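We got to Belusthorpe in January, just after nine in the morning, with the heater in Halima's car only working on the passenger side. I had wanted to see the Sekel mill for years (my grandmother had a Sekel blanket on the end of her bed, gray with a rust-colored stripe) and when the open day was announced I signed us up that same evening.

The mill sits below the road, so you come at it roof first. There was coffee in the old wool store, and cardamom buns that had plainly been baked by somebody who meant it. Hertta Kallio, who runs the weaving floor, took our group. She has a quiet voice, and we all bunched up close behind her like ducklings to hear it over the looms.

I won't give the whole route, but the dye house was my favorite. It's warm in there, and it smells of wet sheep and something a little like vinegar. The vats hold 300 liters each, and Hertta let us look down into one that was halfway to a navy blue. She told us navy is the color that gives them the most trouble, because customers hold a new blanket up against one they bought years ago and want the two to match. Orestis asked how often they do match. "Often enough," she said, and moved us along.

Upstairs is the mending room, and I could have stayed there all day. Each length of cloth gets pulled over a slanted glass table with light behind it, and the menders go looking for slubs and dropped threads with their fingertips as much as their eyes. Anneli Turunen let me try. I ran my hand over the place she pointed to and felt nothing at all, and then she put my finger exactly on it -- a knot no bigger than a poppy seed! She has been at that table for nearly 3 decades and still brings her own cushion.

Lunch was pea soup, served in two sittings, and we were in the second. I'd suggest the first if you go, as the rye bread had run low by the time we sat down. Lenni had brought cheese, luckily, and shared it with the whole bench.

In the afternoon there was a talk on caring for wool, which I nearly skipped and am glad I didn't. Air it before you wash it. If you must wash it, use cool water and don't wring. Dark pieces should be done on their own the first couple of times, and everything should dry flat, away from the radiator (I have been guilty of the radiator for most of my adult life). Somebody asked about moths and the talk ran over by a good twenty minutes -- everyone had a moth story.

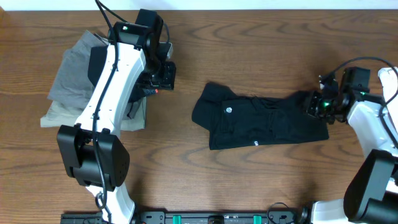
**Belusthorpe Textile Circle -- Visits & Outings**

The mill shop closes at four, so keep an eye on the time. Seconds are on the back shelves and are well worth a rummage. Halima found a throw with one crooked edge that she says she will never notice, and I came away with two skeins of undyed yarn and a packet of darning needles. They take cards, but the coffee table is cash only.

The drive home took 90 minutes and we talked about blankets for most of it. Hertta mentioned that the spinning side, shut this time for repairs, should be open to groups again later in the year. If you'd like to come along, put your name on the sheet by the kettle, and say whether you can take passengers.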